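Urnel (simulation game)

Search this encyclopedia Search Go Advanced search

Urnel is a driving and haulage simulation game developed by the independent studio Villaseñor and designed by Ximena Ayala. The player runs a small carrier in a fictional river valley, collecting goods from farms, sawmills and workshops and delivering them to the market town of Fusulville. The game is known chiefly for its modding community, which has produced most of the vehicles and interiors now in common use.

Setting

The valley is represented by a single continuous map with 58 settlements, most of them reached by unclassified roads. Fusulville stands at the lower end, where the only motorway junction is found. Seasons change in fixed steps, and several upland routes are closed to heavy vehicles until May. Weather affects braking distance and fuel use but does not damage cargo.

Gameplay

Contracts are taken from a notice board in each settlement. Each states a load, a destination and a latest hour of arrival, and payment is reduced in stages once that hour has passed. Vehicles are bought second-hand and must be inspected at set distances. The player may hire up to 3 drivers, who accept contracts without supervision but do not use the upland routes.

Between journeys the player may enter the company premises, where furniture and household goods can be bought and placed by hand. This part of the game was minor at release and was enlarged in later versions at the request of players.

Modding

Modifications are made with Primer, an editor supplied with the game. Primer reads models, surface textures and sound files, and writes them to a single package which the game loads at start-up. Packages are loaded in alphabetical order, and where two alter the same vehicle the later one takes effect. Authors commonly add a prefix to the file name to control this.

The public archive lists 3153 packages, of which 621 are vehicles. The remainder consists largely of trailers, road signs, surface textures and objects for interiors. Authors may mark a package as closed, in which case Primer will open it for viewing only. The practice has been disputed, as closed packages cannot be repaired by others when a new version of the game alters the file format. Ayala has stated that the choice should remain with the author.

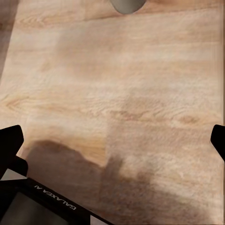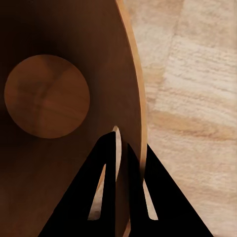
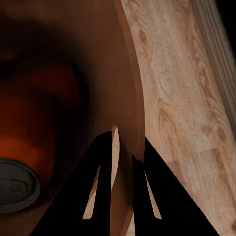 Computer-rendered surfaces and objects, in close view.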